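Sleeping badly and getting every bug going? I asked a sleep researcher

Nov 7, 2024

I've always been a rotten sleeper, and I've always caught whatever's going round the office. So when I heard that a team at the Kosska clinic in Dinden had been looking at whether the two go together, I rang them up and got myself invited for a cup of tea.

The researcher who ran the study had just got over a cough herself, which she thought was very funny. "I'd had a terrible week's sleep," she said. "I'm my own data."

Her team followed 423 adults through one winter. They all kept a sleep diary, and 211 of them also wore a wristband at night (the Beler, a chunky grey thing I wouldn't fancy in bed). The people who slept in bits and pieces reported more days of feeling properly ill than those who slept straight through, even when the total hours were much the same.

That surprised me! I'd assumed it was all about getting your eight hours. "Everyone says that," she told me. "People lie in until ten to make up for it and wonder why they still feel grotty."

I asked if worry could be behind both. She didn't dodge it. "It could be, yes. We asked about stress with the Böttcher questionnaire, and it explained part of the difference. It didn't explain all of it, but I wouldn't swear to anything on one winter."

They're running it again, and sign-up closed in October. This time the youngest people taking part are 16, and she's expecting their diaries to be a mess.

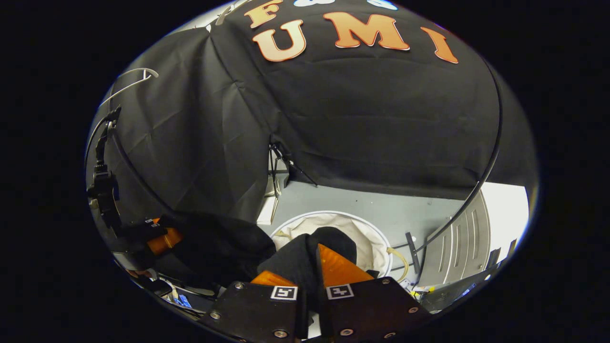

Black fabric with orange lettering, and a white cable looped at the left.

So what does she do when she can't drop off? "I get up and iron. It's so dull." She doesn't look at the clock either, and she's turned hers to face the wall. I tried that last night and lay there wondering what time it was. She did warn me it takes a while, and that her own mother, who's never slept well in her life, hasn't had a cold since she was 50.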